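Murnitz spray mop, six months in

Quick one, kids are in the bath and I've got till they start yelling. A few people asked about the Murnitz after I mentioned it in the comments on the grout post, so this is the whole story in one place.

Paid $184 for it at Devness, which is a silly amount for a mop. The one with the tank on the handle, a trigger, a flat head and two pads in the box. There's a dearer version at $217 with a second tank and a wall bracket. Didn't get that. My brother-in-law Tùng Ung did, and he's never put the bracket up.

Putting it together

Easy. Three pole sections, they click. Instructions are one sheet of drawings and the drawing for the tank is upside down or I was. Tank goes in with the cap facing the floor, push till it clunks. If it doesn't clunk it will dribble down the handle and into your sleeve. Ask me how I know.

Pole height is adjustable but only in two spots. I'm tall and the long setting is ok. My mother found the short setting still a bit long for her, so try it in the shop if you can.

What it's like to use

Good, mostly. Spray is a wide fan, comes out about a foot ahead of the head, doesn't splatter the cupboards unless you're right up against them. Head swivels properly and lies flat under the couch. Gets behind the toilet, which my old string mop never did in its life.

Does the kitchen, hall and laundry on one tank if I'm not heavy on the trigger. 20 minutes for the lot. Used to be most of an hour with the bucket, then waiting around for it to dry with the dog shut out the back howling.

Lighter than I expected too. Tank full you notice it a bit, on the stairs mainly.

Pads

The pads are the weak spot. Velcro backing is strong when new, then it picks up every hair in the wash and by the third month one corner of mine was peeling off mid-mop. Picking the fluff out with a comb fixes it, for a while. Box says they're good for over 200 washes and I can't see it. Spare pads are hard to find, Devness had none either time I looked and I ended up ordering from Pace, who took ages but they did turn up.

Don't put them in with towels. Don't use fabric softener, they just push the water round after that.

What you put in the tank

Murnitz sells its own liquid. Smells like a hotel lobby. Fine, but it's gone in no time and I wasn't going to keep buying it. Now I use warm water and a tiny squirt of Akcombe neutral floor cleaner, I mean tiny, half a teaspoon. More than that and it foams in the tank and the trigger spits.

No vinegar if you've got real stone. Ours is porcelain so we'd probably get away with it but the smell, no thanks.

Different floors

Vinyl in the laundry: perfect, no complaints.

Floorboards in the hall: okay if you wring the first bit of spray out and go with the boards. Too much and it sits in the joins.

Cork in the spare room: haven't been game.

Pale tiles in the bathroom: fine, although it won't shift anything in the grout. You still need a brush and a bad mood for that.

Dark glossy tile is the hard one and it's what I get asked about most. Every swipe shows on the plain black stuff. Patterned is a lot more forgiving, though crumbs and grit still need sweeping up first or you're just dragging them about. Sweep, one damp pass, then go over it with the dry pad before it dries by itself. That last step is the differnce between streaks and no streaks. Overhead light makes it look worse than it is so check in daylight before you do the whole thing again.

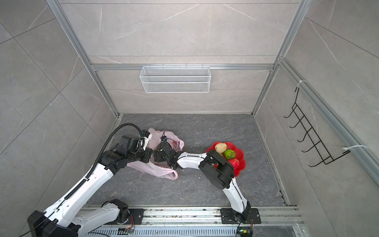
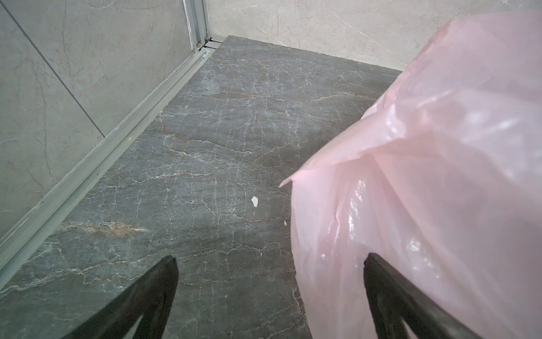 Dark grey marble-look floor tile, with a pink plastic bag.

Niggles

Trigger squeaks. Drop of sewing machine oil, came back in a fortnight, gave up.

Won't stand up alone. Falls over if you so much as look at it and the pole is loud on tile. I lean it in the corner by the fridge.

Tank has no level line and the plastic is too cloudy to see through from above, so you find out it's empty when it's empty.

Customer service was fine. Emailed about a split washer in the tank cap, got a new one in the post in October, no receipt asked for.

Would I buy it again

Yep, but I'd wait for a sale and I'd get the extra pads the same day, before they sell out. If you've only got one small room of lino, stick with a bucket and save the money. For a whole house with mixed floors it's earned its spot. Tùng says the second tank on the dear one is handy for plain water to rinse, so maybe thats worth it if you've got a lot of shiny tile.

Right, yelling has started.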